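樽の香りを値札で売るのは、そろそろやめたほうがいい

3月になると、輸入業者の試飲会の案内が重なる。今年も仕事の合間に通い、グラスを持って列に並んだ。会場を出るたびに同じことを考えるので、一度まとめて書いておく。新樽の比率を品質の目印として売る習慣についてである。

ワインの裏ラベルや業者の資料には、新樽を何割使い、何か月寝かせたかが書いてある。書くこと自体は構わない。問題は、その数字が大きいほど上等だという読み方が、売る側にも買う側にも染みついていることだ。同じ生産者の品揃えを見ると、いちばん下のワインはタンク、真ん中は古樽、上は新樽と決まっている場合が多い。値段もその順に上がる。

もちろん新しい樽は高い。買えば原価に乗るし、それが値段に出るのは当たり前である。ただ、原価が上がったことと、中身がよくなったことは別の話だ。果実に力のある年、力のある畑のワインなら、新樽の甘い香りや渋みを受け止めて、数年後には溶け込む。軽い年のワインに同じことをすると、バニラと焦がした木の匂いが先に立ち、何年待っても果実が戻ってこない。先に果実のほうが枯れる。

試飲会で、Talarという生産者の赤を3種類続けて飲んだ。畑は隣り合っていて、品種も収穫の時期もほとんど変わらない。いちばん安いものはコンクリートのタンクで発酵させ、古い大樽で休ませている。いちばん高いものは新樽で14か月。私がもう一杯頼んだのは安いほうだった。赤い実の香りがはっきりしていて、飲み込んだあとに塩気のような余韻が残る。高いほうは、どこの国のワインと言われても信じただろう。

ブースに立っていた輸入担当のフェヴェン・ディンサさんにそう伝えると、レストランからの注文は高いほうに偏ると教えてくれた。説明しやすいからだそうだ。新樽で14か月と言えば、客は値段に納得する。大樽で静かに置きましたと言っても、手をかけていないように聞こえる。

これは売り手の言葉の問題でもある。大樽やコンクリートを選ぶのにも判断がいる。酸素の入り方が違い、澱との付き合い方も違うし、瓶に詰める時期も変わってくる。手抜きのように聞こえるのは、これまで樽の話ばかりしてきたからだ。土や収穫日の話と同じ長さで、容器を選んだ理由を話せばいい。

反論は知っている。以前、醸造を教えているラジェシュワリ・ヘグデさんに同じ話をしたら、樽を悪者にするなと叱られた。新樽を上手に使うには技術がいるし、若いうちの木の香りだけで判断するのは早すぎるという。その通りだと思う。私も新樽のきいた古い白で忘れられないものがある。樽をなくせと言いたいわけではないし、流行が逆に振れて、何でも素焼きの甕に入れればいいという話になるのも困る。実際、最近は甕の名前を大きく書いたラベルが増えていて、あれも数字が容器の名に替わっただけに見える。

業者に頼みたいことは二つある。品揃えの説明を樽の比率から始めないこと。そして、樽を使わないワインを入門用の棚に押し込めないこと。店の側でもできることはあって、グラス売りに1本、同じ生産者の樽なしを加えれば、客は自分の舌で比べられる。2種類を並べて出すだけで会話になるし、高いほうが好きだと言われたら、それはそれで結構なことだ。

飲む側にも少し責任がある。ワインの先生のような顔をした人に新樽の比率を聞かれると、こちらもつい答えを探してしまう。私も長いことそうだった。今は先に飲んで、資料はあとで読む。順番を変えてみると、好きだったワインの資料に樽の項目が空欄のままのことが何度もあった。

来月は別の業者の会があり、Ayeleの白が出ると聞いている。ここは数年前に新樽の割合をかなり減らした造り手で、減らす前のものも何本か手元に残してある。会のあとで古いほうを開けて、飲み比べた結果はまたここに書くつもりだ。

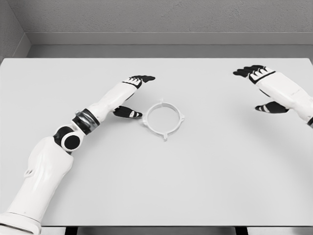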